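In Defense of the Junk Drawer

My neighbor Eduard Trnka has emptied his junk drawer. He announced it over the fence the way other men announce a marathon. Forty years of rubber bands, dead batteries and keys to nothing, gone in an afternoon, and he now wants me to do the same.

I blame the shows. Somewhere along the line we agreed that a decent home has no mystery in it. Every object must be facing front, like cereal. A shop in Wilten will sell you a set of drawer dividers for $98, and I have seen people I respect stand in line for them in December, in sleet.

My own drawer holds a bicycle bell, almost 48 soy sauce packets and the manual for a Gomar toaster that died before my daughter learned to walk. She drives now. I have no plans for the manual. I also have no plans for most of my memories, and so far I've been allowed to keep those.

Eduard says a clear surface makes a clear mind. I've had coffee at his place since the purge. We talked for an hour about drawer dividers. Then he needed a rubber band, and he came next door and borrowed one of mine. I let him pick the color.

He has asked whether I'd lend him the bicycle bell, too. I'm thinking it over.

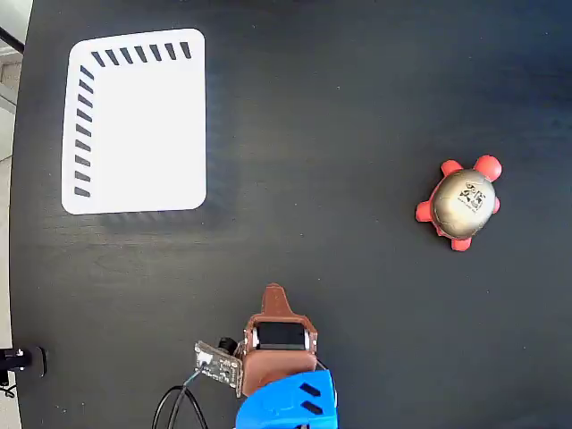 More From This Column

Why I Still Iron Napkins
The Viklund Street Parking War, Part Two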